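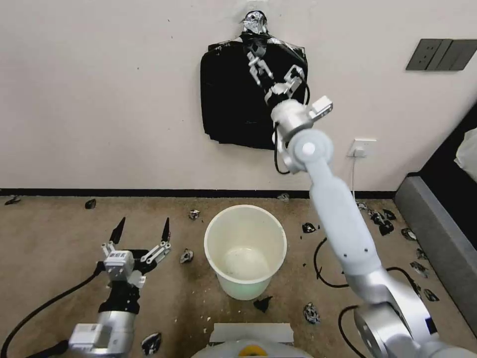 Wall Bags at Altthorpe

Every hallway guide I read in December wanted me to hang things up. Hooks, rails, peg boards, fabric pockets at 16 dollars apiece. The cheapest version going is a plastic bag and something sticky, and the Altthorpe tidying group has been pushing it hard enough that I gave it a page of its own. I remain unconvinced.

Black bag, plain wall. A bag gathered into a narrow neck gives you one point to fix, and all the weight ends up there. A wad of shiny silver at the top is a lot of fuss for something you could drop in a bin.

The color does it no favors. Black plastic on off-white shows every crumple, and the edges flare out in wrinkled flaps on both sides. Tapio Juntunen calls this "relaxed." I call it a bag on a wall.

Height is the one thing I'd give them. With bare wall left underneath, you can still get a broom along the baseboard. Then again, you can do that under a hook.

Tuulikki Keskinen at Kuusisto says her hall bag has held 2 pairs of gloves and a scarf since fall. Fine – but gloves weigh next to nothing. I'd like to hear from someone who tried it with dog leads or a full load of recycling.

Paint is my other worry. Tape that grips well tends to take something with it when it comes down, and a patch of fresh paint costs more than a hook. Try a corner behind the door first, and leave it up over a Sunday before you trust it with anything.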